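Markholm laundry room plan draws a thin crowd and plenty of doubts

April 5, 2019

The people who want to change how Markholm folds its linen made their case again last night, and again they left without much of an answer to the question residents keep asking, which is what was wrong with the old way.

The plan covers the ground-floor laundry room at the Kinitz apartments, where 26 households share the machines and one folding table. Under the proposal, put together by Yolanda Quintero, the table would be marked out in sections with tape, and everyone would fold to the same pattern: long edges in, thirds, then halves. Quintero says it would shorten the wait on busy evenings. She had no times to back that up.

The cost is put at $900 for the first year. That buys a bigger tabletop, tape, shelf labels and a printed guide. Ivone Barbosa, who has lived in the building since it opened, wanted to know how tape comes to that much. She was told the tabletop is most of it. The price of the tabletop on its own was not in the handout.

A light blue cloth was the favorite example of the evening. Spread it, square it, fold it, the guide says, and it goes on the shelf the same size as the one before. Anyone who has pulled a wrinkled cloth out of a dryer knows the squaring is where the time goes. 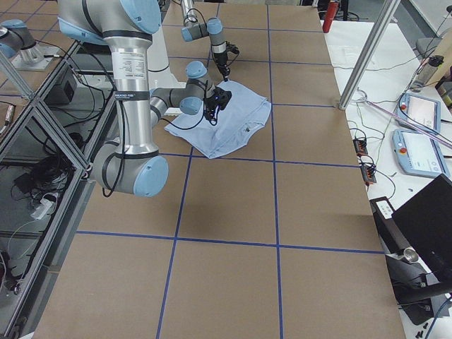 Mal-soon So, who used to run the linen room at a hotel in Zultska, was more patient with the idea than most. She said sections on a table do help when several people are sorting at once, and that a corner left hanging out will spoil a stack. But she also said a hotel folds the same towel all day long. "Here you have baby clothes, work pants, somebody's curtains," she said. "You can't have one fold for that."

The guide itself is 12 pages. Cardboard was suggested as a cheap cover for the present table until the new top comes in, and Bok-nam Choo asked who would replace it when it got soaked. Quintero said it would be looked into – the same reply she gave in October, when the first version of the plan came up.

Some of it may still be worth doing. The present table is too small, and even the loudest critics agreed on that. Whether it needs a guide and a labeled shelf for every floor is another matter, and almost $900 would also fix the second dryer, which has been out of order all winter.

Residents can leave written comments with Yoon-hee Yeon in the Kinitz office through the end of the month. A vote has not been scheduled. The handout is available at the same office, though copies had run out by this morning.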